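In Praise of the Little Bowl

I have held for many years that you can tell more about a cook from what she sets out before she lights the stove than from anything she finally brings to the table. I was raised among people who measured with their palms and threw things from a height, and I love them, but I have come around to the other side.

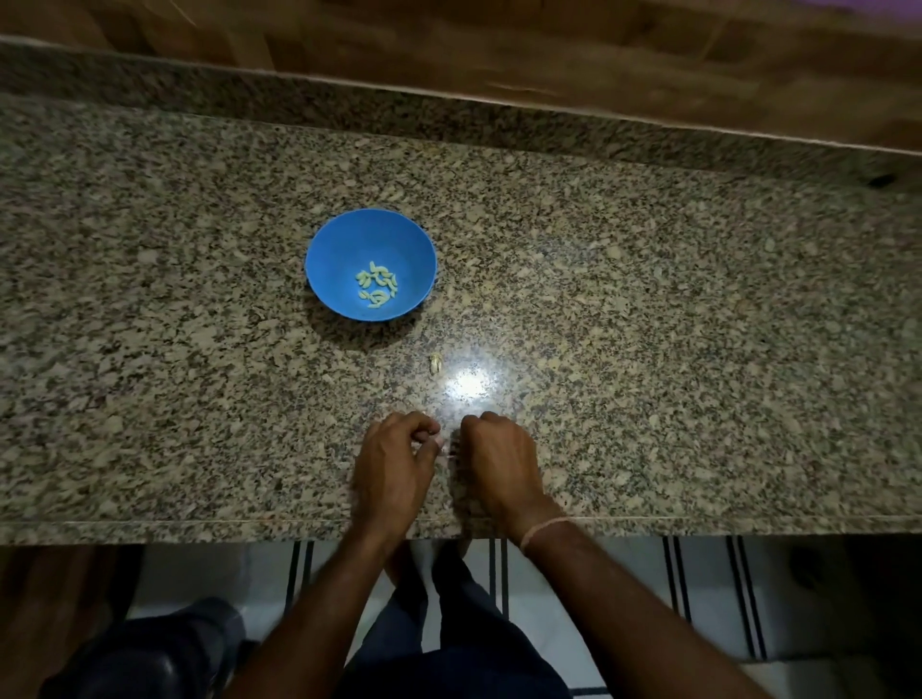

My case is for the small bowl, and for putting one ingredient in it, by itself, ahead of time. Cardamom is where I would start anybody. You take out your pods, you look them over, and you put the ones you mean to use in a bowl before you do one other thing. A plastic bowl is fine. A bright one is better, in my opinion, for a pale green pod on a pale counter is a thing the eye slides right past, and against blue it stands up and says hello.

I know how this sounds to a certain kind of cook. My friend Gunvor Rustad, who has fed more people than I ever will and fed them better, thinks the whole business is fussy. "You dirty a dish to save yourself a thought," she told me once, standing at my sink at six in the evening with a towel over her shoulder, and I have been composing my answer to her ever since. I suppose this is it, Gunvor. It has taken me a while.

The first part of my answer is that I would much prefer to wash a dish. A bowl that has held dry cardamom pods needs a rinse and a wipe and then it goes back in the cupboard. A thought in the middle of cooking is a far more expensive item. The onions are going from gold to brown, somebody has come in the back door wanting to know where the good scissors are, and you are standing there with a jar in your hand trying to remember whether you put in six pods or eight. I have been that woman. I have made a rice pudding for a January birthday that tasted like the inside of a linen closet, and I ate a large serving of it to be polite to myself.

The second part has to do with looking. A jar lets you off the hook, you see. You shake it over the pot and whatever comes out comes out. Once the pods are in a bowl you find yourself inspecting them, whether you meant to or not. There is nearly always one that doesn't match. It's lighter than its neighbors, more of a straw or beige color, and you pick it up and press it and put it to your nose. Sometimes it smells perfectly lovely and in it goes. Sometimes it smells of cardboard, and you crack it open and the seeds are brown and dusty when they ought to be dark and a little sticky. I have learned most of what I know about cardamom from the pods I set to one side.

My aunt by marriage, Ingegerd Engström, baked with cardamom every week of her grown life, and she would not have ground seeds in the house. She bought pods and shelled them at the kitchen counter with her thumbnails, talking the entire time. As children we were allowed to help, and it was slow work for small fingers, and the smell stayed on us until bath time. She used the lid of a coffee can for the good ones and her apron pocket for the ones she had doubts about. I don't believe she would have called it a method. But the good ones had a place to be, and they were all in it before the butter was melted, and her buns were the same every week, which I cannot say for mine.

Now, I should be fair to the other side, as I was on it for so long. There is a kind of setting out that is purely for show. You'll have seen it in the cooking programs, a row of little glass dishes with a pinch of salt in one and a single clove of garlic lounging in another, and not a peeling anywhere. I find it as tiresome as Gunvor does. If you are boiling an egg you do not need a dish for the salt. A young man named Eskil Haugland, who was kind enough to cook for me last winter, had his parsley in one vessel and his parsley stems in another, and by the time we sat down there wasn't a clear spot to put a glass. He was very happy, and the fish was very good, but I did think somebody might have had a word with him.

So I would not do it for everything. I would do it for whatever is strong, whatever is small, and whatever you can't take back out. Cloves, star anise, dried chilies, saffron if you are feeling rich. Those are the ingredients that punish you for a wandering mind. Carrots will forgive you nearly anything and can wait on the board.

I would also put in a word for the counter itself, because people go wrong there. If yours is a busy speckled stone like the one I've cooked on all these years, it will hide anything you drop on it. I was told when I chose it that it would never show a crumb, and it never has, and I have mixed feelings about that. A whole pod can lie in plain sight on granite for the length of an afternoon. You have to get the light to fall on it sideways, or run your hand flat over the stone, and even then you may come up with a bit of onion skin. I do my sorting inside the bowl now, with my fingertips, and if one gets away from me I go after it at once.

Halvard Sjöberg, who lives across the road and bakes a braided loaf that makes me jealous, does his differently. He crushes his pods straight away in a stone mortar and lets that be his bowl and his tool both. It's a handsome way to work, and I've no quarrel with it except that he can't put one back. Once it's crushed you've committed yourself. I like the minute or two before that, when everything is picked out and nothing has been done to it yet. I can read the recipe again with my hands resting on the counter. I can decide I was being stingy and add another, or lose my nerve and take two away, and it hasn't cost me a thing.

I do think that minute is most of what I'm defending. I cooked for a household of five for a long stretch of years, and in all that time I don't believe I stood still in my own kitchen except to wait for water. Supper was something I was always running to catch up with. I'm slower now and there are fewer of us, and what I notice is that the slow version would have been possible all along. It would have cost me a bowl and a bit of time before the stove went on. I might have snapped at fewer people about scissors.

If you'd like to try it, please don't go out and buy anything. There is a bowl in your cupboard you never use because it's too small for cereal and too shallow for soup, and it came from a set or a picnic or a child who has since moved out. That's your bowl. It wants gently sloping sides, so that whatever's in it gathers toward the middle, and it should be light enough to carry to the pot in one hand while you stir with the other. Then use it for one thing, in one dish, some evening when you aren't expecting company. Rice is a good place to begin. Warm a little butter, tip in your pods, and wait until you can smell them from the doorway before the rice goes in.

Gunvor is coming to supper again before the month is out, and I am going to have mine sitting ready on the counter when she walks in. She'll say something about the washing up. I've already decided that she can dry.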